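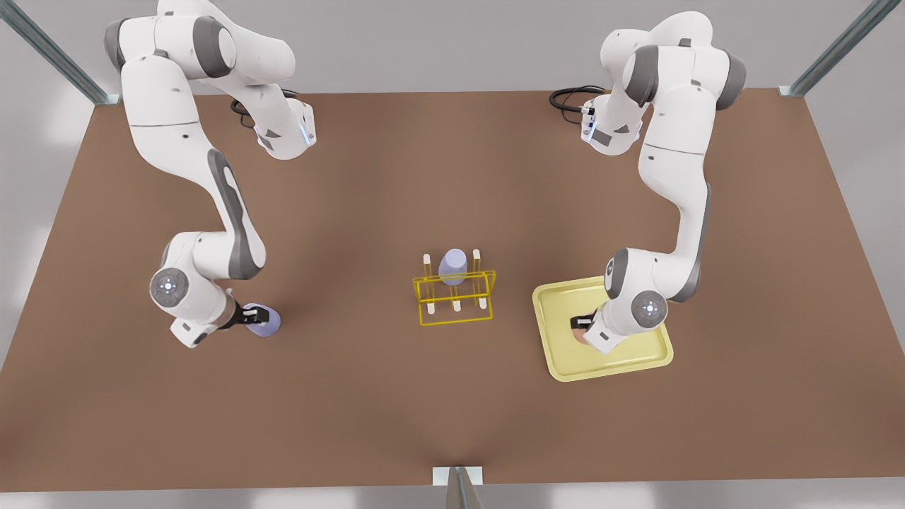

Yellow rack, lavender cup

Forum > New Releases > Gurari - "Negi" EP

kotholm_tapes
Posted 16/01/2022
Gurari put the new EP up last night and I've had it on most of the day. Five tracks, all under four minutes except the closer. For anyone who hasn't followed, Gurari is Vivek Upadhyay on vocals and Hsiu-ying Poon on beats, and this is their first release since the split single in July.

My quick take is that "Esstead" is the best thing they've made. The beat drops out for the whole second verse and he keeps going over a bass note and some tape hiss. The title track is fine. Track 4 is filler.

What does everyone else think?

lowpassfred
Agree on Esstead, disagree on track 4. The hook is weak but the drums are great. Put it on in the car.

marnie_b
I don't get the praise for Esstead. He runs out of things to say halfway through verse two and starts listing street names. If the beat was still there you wouldn't notice. With the beat gone you notice.

kotholm_tapes
The street names are the point of the song though. It's the route from his old apartment to the practice space. He talked about it on the last livestream.

marnie_b
Sure, but I shouldn't need the livestream. I'm hearing a guy read a map.

dubplate_denise
Does anyone know who mixed this? The vocals sit much lower than on the first tape. I had to turn it up to catch the words on the title track, then track 3 came in and was way too loud.

lowpassfred
Poon mixed it herself, going by the credits. The first tape was mixed by somebody at Kotholm, the studio, no relation to OP as far as I know.

kotholm_tapes
No relation. I picked the name because I liked that tape.

dubplate_denise
OK that explains it. I like her production a lot but I think they should have paid for an outside mix. There's a buildup in the low mids on every track. I pulled the title track into my editor and took 3 dB out and it opened right up.

oldheadRay
I'm going to be the grump. The first tape had 13 songs and maybe two I skipped. Now we wait all this time for five songs, one of which you all agree is filler or close to it. For 20 dollars on vinyl I want more than that.

lowpassfred
We don't all agree, I said I liked it.

oldheadRay
You said the hook is weak.

lowpassfred
A song can have a weak hook and good drums.

sidebfirst
The download is a lot cheaper than the vinyl if price is the issue. Also the vinyl has an instrumental of Esstead on the flip that isn't on streaming.

oldheadRay
Didn't know about the instrumental. That helps a little.

marnie_b
I would honestly take the instrumental over the song.

kotholm_tapes
Sidebfirst, do you have the vinyl in hand or are you going by the listing? Mine still says processing.

sidebfirst
Going by the listing. Mine says processing too.

tennisshoes
New here. I found them through the split single and only just heard the first tape. Coming to it in that order, the EP sounds like a step up to me. His delivery is slower and I can follow him. On the tape he crams so much into each line that I lose the thread by the second chorus. I can see why people who were there from the start want the fast stuff back.

dubplate_denise
Welcome. I think that's fair. The slower delivery is why I'm annoyed about the mix. If he's going to leave that much space, let me hear him.

oldheadRay
The fast stuff is what made them different. There are plenty of slow rappers.

kotholm_tapes
Last I looked, the title track had 1,884 plays on their page, and Esstead had roughly half that. So the general public isn't with me on this one.

lowpassfred
Title track is first in the order, it always gets the most plays.

marnie_b
Has anyone seen tour dates? I'd like to hear how they do track 3 live. It's the only one I've gone back to.

sidebfirst
Nothing posted yet. The page says "shows soon" and it has said that since the summer.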